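Flokirier gripper cell: progress report on equipment planning
October 23, 2024

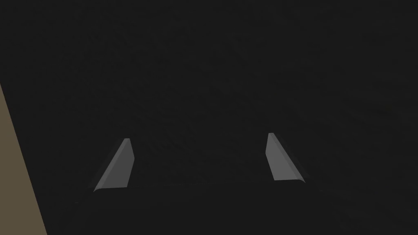
Simulated view over the gripper, fingers open, nothing held.

Hello Mieczysław,

You asked for something you could read over a cup of tea and not another spreadsheet, so I've kept the spreadsheet to itself (it's in the shared folder under "Clalletti costs, second go") and written this the way I'd tell you if you popped in. Most of the news is about what we want to buy, what we've decided to leave alone, and one bit of the budget where I got it wrong in July.

Where we've got to

The simulation side is in good shape. When I last wrote we were still arguing over which gripper to model, and now we have a two-finger one running in the simulator with tapered grey fingers, which is the shape Hanyu wanted all along. She's been very gracious about being right! We've set up 273 trial pick-ups for it so far, all on the computer, with parts drawn from the small end of the Shen catalogue: clips, spacers, the little bushes that everybody drops. I'm not going to give you a success rate yet. Hanyu changed the friction settings partway through and the early runs can't fairly be lumped in with the later ones, so we're doing the early ones again.

Doing it this way has already saved us from one purchase. The July plan had us buying the gripper first and sorting out the fingers afterwards, and I'm really glad we didn't, as the long fingers I'd pencilled in would have bumped the side of the parts tray on nearly every reach into the corners. We found that on a screen. It cost us an afternoon and a fair amount of biscuit.

The shopping list, as it stands

One arm, from Arnov. We've had two quotes and they're the cheaper by a comfortable margin once you add in the training days, which the other lot charge for separately. Delivery is slow, and I'd like to get the order in before they close for the winter break.

One gripper with two sets of fingers. The second set is new since July. Fingers wear, and they get bent when somebody (me) jogs the arm in the wrong direction. Waiting for spares with the whole cell standing still would be a miserable way to spend your money.

A stand and a fixed guard. Our own workshop can make the stand. They've asked for drawings and I owe them those, so that delay is mine.

A camera for the wrist, and proper lights. More on the lights in a moment.

What I've taken off the list is the second computer. The one we've got runs the simulator perfectly well overnight, and during the day we just take turns. It's a bit annoying but it isn't worth a line in the budget.

The bit I got wrong

Lights. I put nothing down for them in July, having assumed the ceiling lights in the Flokirier bay would do. Then we started turning the brightness down in the simulator to see how the picture from the gripper would hold up, and in dim conditions a near-black work surface and a dark gripper body run into each other so much that it's hard to tell where one stops. The fingers still show up nicely. A small black bush sitting between them might be another story, and a good share of the Shen parts are black.

So I'd like to add a pair of lamps and a sheet of pale matting for the table. The matting costs next to nothing. The lamps I've put in at the price on the supplier's website, with no discount assumed, and I've moved the money across from the second computer. The total you agreed stays as it was, and there's a little left over that I'd rather keep for cables and brackets, which always come to more than I think they will.

What's next

Hanyu is redoing those early trials and then adding a further 128 with the black parts under poor light, so that we've got something solid to go on before the lamp order goes in. I'm finishing the stand drawings. We've booked a visit to Arnov's demo room, and they've said we can bring a box of our own parts, so we'll take the awkward ones.

We also need somebody to look over the risk assessment for the guard. I've written a first version, all 42 lines of it, and it would be good to have eyes on it from outside the team. If you know a suitable person, send me their name and I'll do the rest.

What I need from you

A yes or no on moving the computer money over to the lamps. And a yes, please, on the spare fingers. If you're happy with both I can send the Arnov order for signature straight away, and the arm ought then to reach us in time for the stand to be ready underneath it.

Ring me if any of this is muddled. I'm usually at the bench until late afternoon, and Hanyu can answer anything on the simulator far better than I can.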